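5 Recording the box-to-tray task

5.1 Before you start

This section covers the recording of examples for the box-to-tray task on the Bedik two-arm bench. It assumes that the arms have been homed and the cameras checked as described in Section 4. If the bench was moved or the cloth was changed after the last session, repeat the camera check first.

The task is short. Small packaged products are moved one at a time between an open cardboard box and a white plastic tray. Each recording holds one full run of the task, with the head camera and the wrist cameras saved together under a single run number.

You will need:
The blue cloth, laid over the work surface
One open cardboard box
One white plastic tray with a raised rim
The product boxes listed on the task card
A login for the Vomport recorder with operator rights

CAUTION: Keep hands and sleeves clear of both arms whenever the bench lamp is lit. The arm you are not driving is powered too.

5.2 Laying out the work surface

1. Spread the cloth so that it reaches past the box and the tray on every side. Small creases are fine. Flatten any fold high enough to tip a product box.

2. Set the cardboard box down open side up. Fold the flaps outward or remove them.

3. Set the tray beside the box. The two may touch, but the tray rim must not rest on the cardboard.

4. Load the product boxes as the task card says. If the card says "any," vary the starting places between runs. Push them against a wall in one run and spread them out in the next.

5. Remove pens, tape rolls and spare parts from the cloth.

Note: Do not mark the cloth with tape or chalk to show where the box goes. The learning system will pick up the marks and lean on them. Shift the box and the tray by a few inches between runs and turn them slightly now and then.

5.3 Checking the views

Open the Preview tab in the recorder. The head view should show the whole of the box and the whole of the tray. The wrist views should show both fingers and enough of the surface beyond them to aim by. Wrist views are softer than the head view, and small print on labels does not need to be readable. Product boxes do need to stand out from the container they are in.

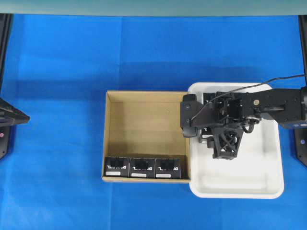
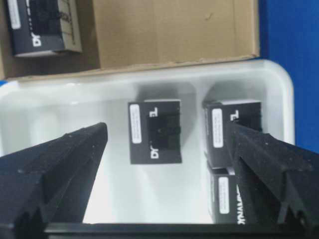
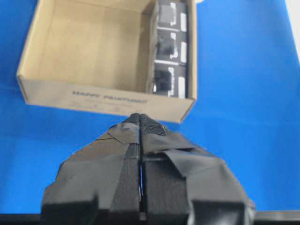

Views of the box-to-tray task: head camera first, then two wrist views.

Bedik Bench Operator Guide, Issue 4
Page 17

If a wrist view shows mostly finger and very little surface, the camera bracket has slipped. Stop, loosen the bracket screw, reset the angle and tighten it again. Runs recorded with a slipped bracket cannot be corrected later.

5.4 Recording a run

1. Sit at the leader arms and bring both follower arms to the rest position.

2. Enter the task code and your operator initials. The recorder fills in the run number.

3. Press the left pedal once. Wait for the tone before you move.

4. Bring the gripper over the first product box with the fingers open. Come straight down where there is room. Where boxes stand side by side, lower one finger into the widest gap and use it to ease the box away from its neighbor.

5. Close the fingers until the box is held, then lift until its lower edge is above the walls of both containers.

6. Carry the box across at an even pace. Do not stop in midair to look at the screen.

7. Lower the box until it rests on the floor of the container, then open the fingers. Do not let it fall.

8. Repeat for the remaining boxes on the card.

9. Return the arm to the rest position and press the left pedal again to close the run.

Note: The order in which the boxes are picked is free unless the card gives one. Change the order from run to run.

CAUTION: Do not press the gripper down on a product box to push it flat. The force limit will trip and the arm will drop whatever it is holding.

5.5 Mistakes during a run

A missed grasp is not a reason to stop. Open the fingers, back off, and try again in the same run. Recoveries of this kind are useful to the learning system, and the Pastirska training set asks for them in at least 13 runs per task.

Close the run and mark it Rejected if any of the following happens:

A product box leaves both containers and cannot be reached by either arm
A hand enters any camera view
The box or tray is dragged off the cloth
An arm faults or loses its connection
You forget which task card you are working from

Do not delete rejected runs. They are filtered out on upload, and the reason you select is used in the weekly count.

5.6 Labeling and upload

1. In the Review tab, play the run at double speed.

2. Set the outcome to Complete, Complete with recovery, or Rejected.

3. Check that the start position (box or tray) matches the task card. This is the field most often left wrong.

4. Select Send. The run goes to the Tefera store and the status light turns green when the copy is finished.

Leave the bench computer on until every run shows green. If a run stays amber for more than 17 minutes, select Retry once. If that fails, write the run number on the bench sheet and go on with the next run.

The first release of the box-to-tray set held 1,698 runs. Runs made before the change of finger pads in March carry the tag "old pads" and should not be mixed with new ones when you pull a batch.

5.7 End of session

1. Bring both arms to rest and switch off arm power at the front of the bench.

2. Look over the fingers. Replace any grip pad that has lifted at a corner, and press down or replace loose tape. A loose edge can catch on the rim of a box, and it changes how the fingers look in the wrist view.

3. Wipe the camera lenses with the dry cloth from the drawer. Do not use spray.

4. Return the product boxes to the bin for that task. Set aside any with crushed corners.

5. Fill in the bench sheet and sign it.

Questions about task cards go to Hala Ramadan. Faults with the arms or the recorder go through the service form in Section 9.

Section last revised 10/06/2020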